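Wenasach Small Blending Brush

I'm so pleased to have this one back on the shelf! It's the brush I reach for most mornings, and the one I hand to anybody who tells me they can't do eyeshadow. The little domed head fits neatly into the crease, so the colour goes where you want it and stays off your brow bone.

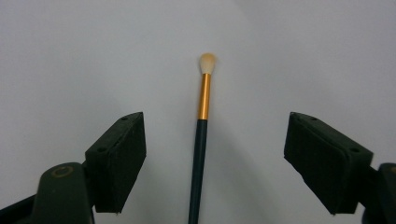

Use it dry with powders, or pat on a cream shadow and soften the edges – small circles, hardly any pressure. It's lovely for concealer round the nose too.

Wash with mild soap and lukewarm water, reshape the tip and lay it flat overnight. Please don't stand it in a mug to dry (I ruined a good one that way).

Item no. 267
Also in the Trovton set of 5
Back in stock 2025-07-17

Florence Caron, Brandora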